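Landing Light: Teaching a Small Fixed-Wing Drone to Touch Down on a Moving Deck

Final report, Aerial Systems Project, Stevens Hall workshop group
Written by Mei Strickland

Background

When our group first met in October we had a foam airplane, a secondhand autopilot board and a very big idea. We wanted the airplane to fly a full pattern by itself and land on a platform that was moving. Full-size navies have been working on this for decades with huge budgets. We had a hayfield at Grarkanness, a flatbed trailer and the use of the shop until 10 at night.

The airplane is called Fudside, after the lane where the first one crashed. It weighs 3795 grams ready to fly, with a straight wing, a pusher propeller and a short hook under the tail. The trailer carries a plywood deck with one arresting line stretched across it between two bungee cords. A pickup pulls the trailer down the farm track at a steady walking pace, later at a jog.

How the guidance works

We split the landing into two parts. For the long part, from the downwind turn to the start of the final approach, the airplane uses satellite position only. The trailer has its own receiver and radios its position and speed to the airplane, and the autopilot aims for where the trailer will be when the two meet. That worked much sooner than we expected, and I still remember the yelling when it lined up behind the truck for the first time!

The short part was hard. Satellite position was fine for finding the trailer but it wandered too much for catching a line. So for the last stretch the airplane looks for a pattern of infrared lights on the deck with a small camera in the nose. From the spacing of the lights it works out how high and how far left or right it is, and it corrects ten times a second.

We wrote a simulator before we trusted any of this. It is crude (the ground is flat and the wind only comes from two directions) but it let us run 3000 approaches on a laptop over one long weekend. Most of the early ones ended up short of the deck. The cause was a delay between seeing the lights and moving the elevator, and once we added that delay to the prediction step the misses got a lot smaller.

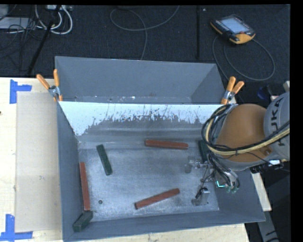 What does the airplane do if it loses sight of the deck lights on final?

It adds full power, levels the wings and climbs back to pattern height, then tries the approach again from the downwind leg.

We set the cutoff at half a second without a good fix. A longer cutoff gave more completed approaches in the simulator but also some ugly ones, and we only had two spare wings.

Flight tests

We flew the approach with a safety pilot holding the transmitter every time. The first flights were passes over the parked trailer with no hook fitted. Then came touchdowns on the parked trailer, and then the moving one. Crosswind days were the most useful and the most stressful – the farm track runs north to south and the wind at Grarkanness almost never does.

On the moving trailer we made 11 attempts. Six caught the line, three were waved off by the airplane itself, one skipped over the line and flew away safely, and one hit the front lip of the deck and broke the nose. The nose was rebuilt by the next morning, camera and all.

The wave-offs are my favorite result. All three happened with the sun low ahead of the airplane, when the camera could not pick out the lights, and each time it gave up early and went around with plenty of height. Two of those flights ended in a catch on the second pass, which we counted as new attempts.

What we would change

The hook is too short. On the skipped landing the video shows it passing just above the line with the nose slightly low, and a longer hook would probably have caught. We would also like a second line farther up the deck.

The radio link needs work too. It dropped out whenever the truck went behind the Randley barn, and the airplane had to coast on its last prediction until the trailer came out the other side. A taller antenna on the trailer is the cheap fix and the next group should try that first.

The deck can only move forward at the moment. Pitch and roll would be a wonderful next step, and the code already has a place for the deck angle, set to zero for now. All the flight logs and the simulator are on the shared drive in the Fudside folder, with notes on which battery packs to avoid.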